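Talk notes: getting hand-held gripper recordings into the planner
Saturday session, 20th July. Slot is after Setareh's, so skip the introduction to imitation learning.

Opening

Say who I am and that I look after tooling at Candance. I don't train the policies. My job is everything between the moment someone presses record and the moment Jae-in Ban's training job opens a file. Thank Petronella Kekana for the slot and mention that the questions are at the end.

First point. We spent most of last winter arguing about network sizes, and most of our bad results came from the recordings. Timestamps were out, poses jumped, and the gripper opening was logged in the wrong units on one batch. Pause here. People who have done this will nod.

What we record

Each hand-held unit gives us a video stream, a pose stream and the gripper opening. They run on different clocks. The two hands also have to agree with each other, and that was the part we got wrong for longest. If the left and right streams are 50 milliseconds apart, a handover from one gripper to the other looks like the object is held by neither of them.

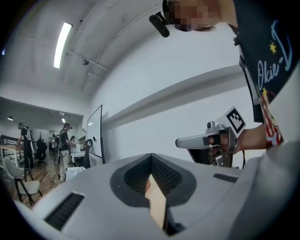

Reading time: 4 min

Point to the square marker on top of the gripper, the white one with the black border. We can find it from another camera's view, and its known size gives us a distance and an angle. Also point to the head-mounted camera on the person leaning in. A marker in one view and a camera in another gives us a link between the two, and the software is built on links like that.

Mention the ceiling light, briefly. A bright strip in a wide view pulls the exposure down and the dark parts of the marker lose their edges. Su-bin Shim wrote the exposure check and she is in the room, so send detailed questions to her.

Lulaseck

Lulaseck is our alignment tool. Explain what it does in order. It reads every stream, finds the offset between clocks by matching motion, resamples to one rate, then writes a single file per episode. It refuses to write the file if the offset drifts during the episode. People ask for a switch to turn that off. We said no, then added one, then removed it again in the spring.

Figures for this slide: 2,935 episodes went in and 2,896 came out aligned. Of those, 1,976 passed the pose check too. Leave the numbers up for a moment. The gap between the second and third is the one to talk about, and it is nearly all tracking loss when a hand goes close to the body.

Pose jumps

Show the plot with the step in it. A jump of four centimetres between two samples is not a movement a person made. The old filter smoothed it over, so the planner learned a small swerve in the middle of a reach. Seul-gi Kwak spotted this on the arm before any of us saw it in the data. We now cut the episode at the jump and keep the two halves if each is long enough.

Do not get drawn into Kalman filters. There is a backup slide if someone insists.

Replay before training

Every batch goes through Myung, the replay simulator, before anyone trains on it. It runs the recorded path against the joint limits of the real arm. A human wrist will happily do things the arm can't. We flag those episodes and the planner gets to decide whether a different elbow position fixes it.

There are 9 checks in the list now. Don't read them out. The slide has them and the slides will be shared.

Still open

Contact. We have no force reading from the hand-held units and we guess it from the opening, which works for stiff objects and badly for cloth. Next version is due in September.

Close with the contact slide up. Ask whether anyone from Finda is still here, as they had a question about file formats at lunch.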